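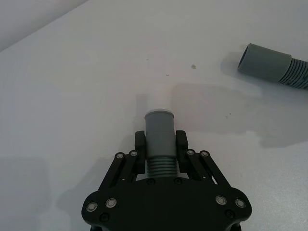
How to bring staff back to a shared office after a long period of home working

The steps below are written for a single-floor office with one entrance and a mixed team, some full time and some part time. Larger sites can repeat them floor by floor. Check local public health rules first and repeat the check before each phase.

Step 1. Work out the capacity

Measure the usable floor, leaving out corridors, restrooms and storage. The Tidholm office used as the model for this page has 1,039 square feet of usable space and seats 12 people with every second desk closed. Write the number down and post it at the door. Meeting rooms get their own limit.

Step 2. Ask before you schedule

Send a short form to all staff. Ask which days they could come in, how they travel, and whether anything at home or in their health makes a return difficult. Do not ask for a diagnosis. Include a question on how they are coping with working alone — people who live by themselves often want to be placed in the first group. Replies should go to one person in HR and stay there.

Step 3. Build the schedule

Split the team into 2 groups with fixed days. Keep people who work on the same tasks together. Publish the schedule 14 days ahead so that child care and transit can be arranged. Swaps are allowed within a group but not between groups during the first phase.

We keep ours in Nodinby, but a shared spreadsheet will do. Use one row per person and one column per date. Lock past dates.

Step 4. Prepare the building

Run all taps for several minutes if the building has been closed. Replace air filters and confirm that the ventilation starts before the first arrival. Test door badges, as many will have expired.

Step 5. Review

Hold the first phase for a full month before changing the limits. Compare planned and real attendance, then send the form from Step 2 again. If attendance is well below plan, ask why before adding days.

Notes

Staff at the Zerkholm site follow the same steps, with badge requests sent to the front desk.

Last updated 13 Jul 2022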